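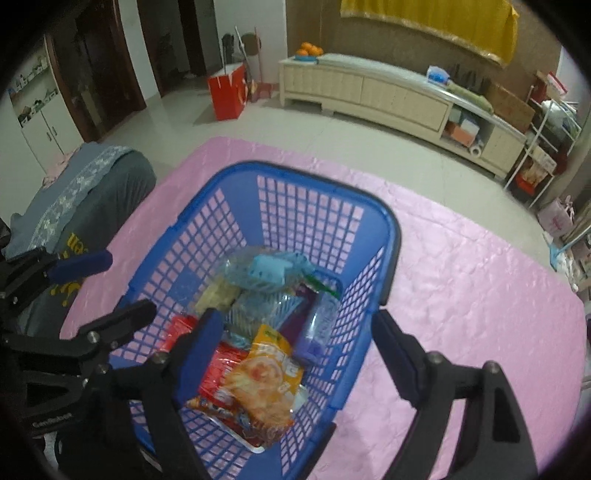
Hallo zusammen,

ich sitze gerade an Abschnitt 4 unserer Hausregeln für Greifversuche in Wohnungen und wollte vor dem nächsten Entwurf noch auf Valbonas Mail antworten — die ist mir im Januar leider komplett durchgerutscht, sorry! Die Frage, was in eine Aufgabenbeschreibung gehört, finde ich nämlich kniffliger, als wir damals am Telefon getan haben. Nehmt so einen blauen Korb mit Snacktüten und einer Wasserflasche, die schräg auf dem Haufen liegt: Für »Korb anheben« reicht ein Satz, für »Flasche herausnehmen« müssten wir eigentlich festlegen, ob die Tüten daneben verrutschen dürfen. Und eine Backe innen am Korb, die andere außen, das ist wieder ein ganz anderer Kontakt als ein Griff in weiche Verpackung.

Valbona Georgiou schrieb:

> Lieber Todor,
>
> mir fehlt im Entwurf eine klare Aussage zum Inhalt von Behältern. Bei Kuven schreiben sie einfach »Behälter befüllt« ins Protokoll, damit kann später kein Mensch etwas anfangen. Außerdem: Wollt ihr die Grenze von 600 Gramm wirklich für alles? Ein voller Korb liegt da schnell drüber.
>
> Und bitte sagt etwas zum Umfeld. In Bellholm haben wir vor jedem Durchgang die halbe Wohnung aufgeräumt, das würde ich nie wieder so machen.

Zum Inhalt: ja, volle Zustimmung. Mein Vorschlag wäre, die Art der Packungen grob anzugeben (Beutel, Flasche, feste Dose) und dazu, ob etwas übereinanderliegt. Marken und Sorten würde ich weglassen, die liest hinterher eh keiner.

Zur Grenze: Die 600 Gramm stammen noch aus der Gidska-Zeit und waren für einzelne Gegenstände gedacht. Für Behälter würde ich auf 2.000 Gramm gehen, Inhalt mitgerechnet, und gewogen wird vor dem Durchgang (Küchenwaage genügt!). Wer drüber will, trägt das als Abweichung ein und fertig.

Beim Aufräumen bin ich ganz bei dir. Besen, Taschen, Kissen, Obst auf dem Schrank, das darf alles stehen bleiben, solange der Bereich frei ist, in dem sich die Leute bewegen. Ich hätte trotzdem gern eine Zeile zum Untergrund. Eine gesteppte Matte auf Fliesen kann Falten werfen, und ein Korb schiebt sich darauf anders als auf dem blanken Boden. Also: Untergrund immer notieren, glattziehen nur zu Beginn einer Serie, dazwischen Finger weg.

Offen ist für mich noch die Länge einer Serie. Correa möchte 20 Durchgänge und dann Backen und Schrauben kontrollieren, mir kommt das bei leichten Sachen etwas oft vor, aber ich kann damit leben. Hat jemand von euch Erfahrung mit den Polstern an den Backen? Ab wann tauscht ihr die?

Schickt mir Änderungen am liebsten direkt als Text, bitte keine kommentierten PDFs — beim letzten Mal habe ich zwei davon übersehen.

Viele Grüße
Todor Halilović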